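Gallery: Table Tasks at the Skondis Room

Welcome to the gallery page of the Briltasholm collection project. We gather examples for a learning system which should one day set and clear a table by itself. The work is slow and most of it is repeating, but we like to show how it is going. In December we reached 3,035 recorded examples in total, and 1,323 of them are from the table tasks.

Each example is one short try with one instruction, such as "put the fork on the plate" or "move the apple to the left". Before every try we change the places of the objects a little, so that the system does not learn only one arrangement.
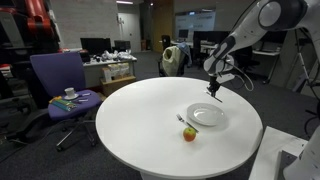

How many examples are needed for one new task?
We plan 80 for a simple task with one object. For a task with several objects we plan 154, and after this we test and decide if we must record more.

Plate, fork, knife and apple on the round table, with the gripper over the tabletop. The fork and the knife are lying crossed, and for a gripper with thin fingers such a pair is more difficult than two pieces lying apart.

The white plate on the white table is also a good exercise. The color of both is nearly the same, and the system must learn to find the shallow rim.

The failed tries are kept too. We mark them with a separate label in the Hudec list, together with a short note about what went wrong. The colleagues from Jovside asked for this, and now they use these notes when they prepare the training.

New pictures will be added to this page when the drawer tasks begin.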